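Workshop notebook - student manipulation project, bench 2
Thursday, afternoon session
Reading time: 4 min

Started late, at ten past two. The Cindska rig was still set up for the other team's sorting task and the arm heights had to go back to where we had them. Tomomi Hattori redid the joint offsets while I set up the table: black curtain behind, towel on the left, balloon in the middle. Same layout as last week so the logs can be compared.

The project task for the term is handling soft things with two hands. The class picked it in May over the block stacking option. The assessed part has three stages: hold a cloth between two hands above the balloon, bring both hands together over the balloon, and manage the neck with one hand while the other stays clear. After that there is an open stage where each team picks its own soft object. We are doing the tied bag.

Settings for today:
- finger speed limit 70 percent of the class default
- grip level 4 for cloth, lowest level for anything inflated
- 16 runs planned, all teleoperated, saved under the Sornow folder
- arm speed left alone 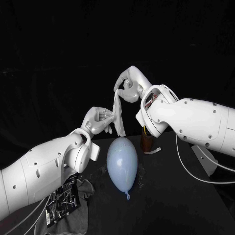

Cloth handling is where the grip levels matter most. At level 4 the fingers close properly, but the feedback to the operator is poor, so you tend to squeeze more than you need and the cloth bunches up. We talked about lifting by the two top corners and decided against it. With one hand low and one hand high the cloth hangs in a narrow strip between them, and its bottom end comes down just over the top of the balloon. That means the lower hand is the one to watch. I would like the next operator to settle the high hand first, stop, and then move only the low one. Tomomi prefers moving both at once and says the stop makes the operator drift. We will try both ways and compare the logs.

Note for whoever does the write-up: the cloth stage is scored on whether both hands have the cloth at the same time. It doesn't have to be flat. The score sheet from Somboon is vague on this and I asked twice. The answer both times was that wrinkles don't count.

Next stage is the approach with no cloth. The fingertips should come together above the balloon without leaning on it. This is mostly a calibration check. If the left and right offsets disagree, you see it right away when the fingertips try to meet.

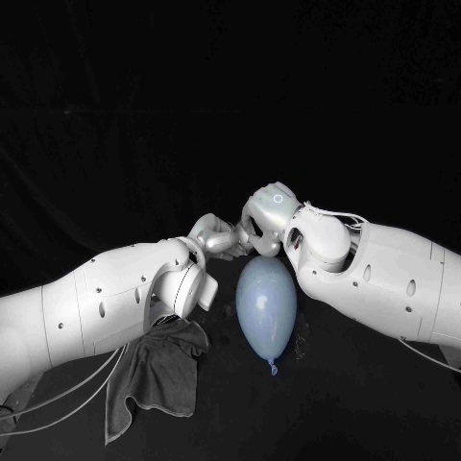

Approach check, fingertips meeting over the top of the balloon. Towel at left.

The depth reading is what bothers me in this stage. Pale blue balloon, black table, black curtain - the depth map has a ragged hole where the highlight is, and the height of the balloon top jumps between readings. Fuvota (our logging script, for anyone reading this from outside the class) throws out anything that jumps too far, which is fine for plotting and bad for live control. For now the operator goes by eye and ignores the overlay.

Things we changed partway through:
- dropped the overlay brightness
- moved the operator chair back, the foot pedal kept sliding
- log rate up to 200 per second for the hand joints only, arm joints unchanged

The higher rate makes big files. Clear the shared drive before the next session or it will stop writing in the middle of a run, as it did to the other team.

Then the neck stage. One hand pinches and pulls up, the other waits open nearby. The rule is that the waiting hand must not close during the pinch. I set a soft lock on it in software, which the operator can cancel with the pedal.
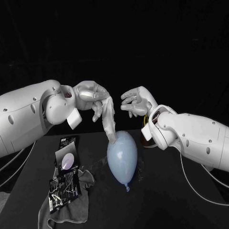

The lock is a bit of a cheat and I have written it down as one. If the judges say no, we take it out and the operator has to hold the open pose by hand, which gets tiring. Tomomi thinks we should practice without it from now on so we don't depend on it. Probably right. I left it in today to get clean data for the pinch itself.

On the pinch: thumb and index first, then let the other fingers follow. The preset grasp in the library closes everything together and the neck tends to slide out sideways. I saved the new grasp as neck_b. Please don't overwrite neck_a, the other team uses it.

Last part was the open stage, the tied bag. A bag is harder to plan for than a balloon. The film moves wherever you touch it, and the contact reading on the thumb is so small that it gets lost in the noise. We want to show a light touch with one hand while the other stays raised over the far side, and then swap. The swap isn't written yet. What we have is the first half, with the left thumb coming in level from the side.

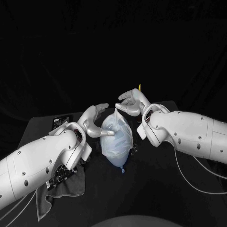 To do before next session

1. Write the swap for the bag stage. Start from the mirrored pose, then fix the thumb by hand.
2. Ask the judges about the soft lock. Get the answer in writing.
3. Filter the thumb contact reading. Tomomi has an older filter from the fall class that may work.
4. Try cloth with the high hand settled first, same operator for both methods.
5. Check the pedal bracket and tape down the mat.
6. Copy logs off the shared drive and clear it.

Packed up at twenty to six. Rig powered down, both arms in rest pose, key back in the drawer. Lab book signed by Tomomi.

Recent entries
- Resetting joint offsets on the Cindska rig
- Fuvota: reading the dropped sample count
- Somboon score sheet, our notes and open questions
- Foot pedal wiring, second attempt
- Sornow folder names, please read before saving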